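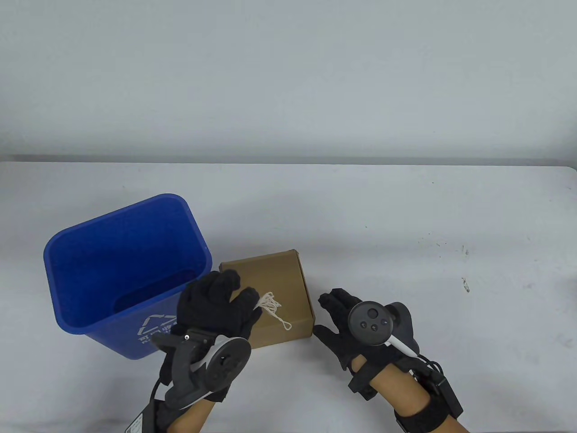
June
by Saranya Kandasamy

My aunt Annamalai kept string. I want that understood before I tell you about the Monday I had to throw it all away, or was supposed to.

She'd rented the same apartment in Tornport for 14 years, and the landlord wanted it by six o'clock. My cousin Weltow (family nickname, long story, he hates it) had taken the furniture down in the morning, all except one white table, and he'd left me there with the small stuff and a blue recycling bin. "Box goes in the bin, everything else goes in the van," he said, and off he went to get gas.

So there I was with the last box. Little brown cardboard thing, closed up, with a snarl of thin white string on top. I figured I'd flatten it and be done in ten seconds. I picked it up and it rattled.

Now, I'm nosy. I come from nosy people. I sat down on the floor with my back against the wall and opened it up, and inside was more string (of course) and a bundle of bus tickets, every one of them for the 256 to Tindum. Same bus, same fare, always a Thursday. My aunt told us for years that she spent her Thursdays at the dentist. We all thought she had terrible teeth!

Under the tickets was a key with a paper tag, and on the tag in her square handwriting it said 3, garden side.

I called her. She was at my mother's place by then, eating toast, I could hear it.

"Did you throw out my string?" she said.

"What's in Tindum?"

Long chewing.

"Tomatoes," she said.

It came out a bit at a time. She had a garden plot out there, plot number three, and she'd had it since before my uncle died. He couldn't stand her gardening, said the dirt got in the car, so she took the bus and said dentist, and then after he was gone she'd been saying dentist so long that she didn't know how to stop. The string was for tying up the vines. She figured she'd gone through 500 yards of it.

"Is it still yours?" I said. "The plot?"

"Paid through the fall," she said, pretty smug about it. "Who do you think has been bringing your mother tomatoes?"

"You said they were from the dentist's wife!"

"Well," she said.

Weltow honked downstairs. I put the tickets back, then the key, then wound the string up as best I could, which was badly, and carried the whole thing down under my arm. He looked at the box and he looked at me.

"That's recycling," he said.

"Do you know the way to Tindum?" I said.

3 comments

marigold_pat: My grandmother had a "choir practice" just like this. Want to know what she was growing!!

D. Okafor: Poor uncle. It's only a little dirt.

tenpenny: Is there a part two? I need to see the tomatoes.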